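Pimemow Caption Cards - Second Edition

A party game of old internet jokes, for 3 to 8 players. One player turns over a prompt from the early web, the rest play a caption from their hand, and the judge picks a winner. Written by Jhun Dizon, with card design by Benedikt Ruppert.
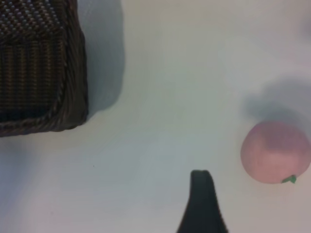 The second edition drops the forum slang that younger players kept asking about and adds 79 new captions. Cards from the first edition have the same backs - you can shuffle both sets together.

In the box
Prompt cards and caption cards
Score pad
Rules sheet, 2 sides

A round takes almost 8 minutes with a full table. Blank cards are sold separately as the Drillo pack.
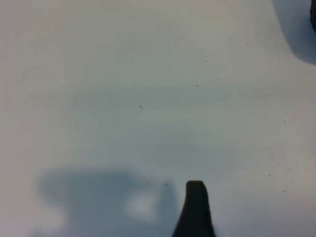 Ordering
Item number 2717. Published by Vivanard. Orders placed now will be sent out in September. Shops should order through Hollmann - trade prices are on request.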